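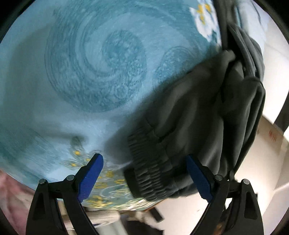
Fig. 4. Dark garment on a light blue printed cloth.

Section 4: Sorting and Folding on a Covered Surface

This section covers garments that are folded flat on a bed, table or bench with a cloth over it. For hanging items, see Section 5. For the Bolleck folding board on its own, see the leaflet packed with the board.

4.1 What you need

A flat surface at least 30 inches deep
One cover cloth, clean and dry
The Bolleck folding board
The Kiltuvitz shelf bins, already assembled (Section 2)
A lint brush

A bedspread or tablecloth you already own will do for the cover cloth. A light-colored cloth is easier to work on when most of the load is black, navy or gray, and a dark cloth is easier for whites. A busy print is fine. If you find it hard to see the edges of a patterned shirt against a patterned cloth, turn the cloth over and use the plain side.

CAUTION: Do not use a new, unwashed cover cloth under white or pale garments. Dye can rub off, even when both fabrics feel dry. Wash the cloth separately first.

4.2 Preparing the surface

1. Clear the surface and wipe it down. Let it dry.

2. Spread the cover cloth and smooth it from the center out to the edges. Small ripples will not matter. Folds thicker than a finger will show up as creases in thin knits.

3. If the cloth slides on a hard table, tuck the far edge under or put a bath towel beneath it. Do not pin it to the surface.

4. Check the lighting. A lamp behind you will put your own shadow over the garment, and dark seams are hard to find in shadow. Move the lamp to one side.

Note: If you are working on a bed, the mattress will give a little under the folding board. Set a stiff panel under the cover cloth if the board tips.

4.3 Laying out a garment

1. Take one garment at a time from the basket. Shake it once and lay it on the cloth with the front facing down.

2. Find the shoulder seams, or the waistband for pants, and line them up with the edge of the surface farthest from you.

3. Pull the sleeves or legs out straight to the sides. Check that the cuffs are not turned in.

4. Smooth the fabric with the flat of your hand. Soft creases from the basket will usually relax in the stack. Sharp creases need an iron - see 4.6.

5. Brush off lint now, before folding. Dark, smooth fabrics pick up fibers from the cover cloth, so brush the back as well as the front.

CAUTION: Close zippers and hooks before you lay the garment down. An open zipper can snag a printed or woven cover cloth.

4.4 Folding with the board

1. Place the board on the back of the garment with its top edge 4 inches below the collar.

2. Fold one side in over the board. Lay the sleeve back on itself so that it runs straight down.

3. Repeat with the other side.

4. Fold the hem up to the top edge of the board, then slide the board out from the side.

5. Fold once more and turn the garment face up.

For garments longer than 30 inches, fold the hem up in two stages. Thick sweaters should be folded without the board.

4.5 Filling the bins

Each Kiltuvitz bin holds up to 28 thin shirts standing on edge, or a smaller number of heavier pieces. Stand the folded garments in the bin with the rounded fold facing up. Leave enough slack to slip a hand between the last garment and the wall of the bin.

Put knits and wovens in separate bins if you can. Knits slump when the bin is half empty - lay them flat in that case.

Labels for the bins are on the sheet at the back of this guide. Write on them before peeling.

4.6 Common problems

The stack leans to one side. The sleeves are bunched on that side. Unfold and repeat step 2 of 4.4.

Creases across the chest. The hem was folded over a ripple in the cover cloth. Smooth the cloth and fold again, or press on low heat.

Lint on dark garments. Wash the cover cloth and dry it on a full cycle. Flannel and terry covers shed more than flat cotton.

The board will not slide out. The folds are too tight. Loosen the hem and pull the board from the side, not upward.

Replacement boards and label sheets can be ordered from Pietrzak Home Storage, Tullstead. Give the part number printed on the underside of the bin.

Section 4 revised 26/10/2026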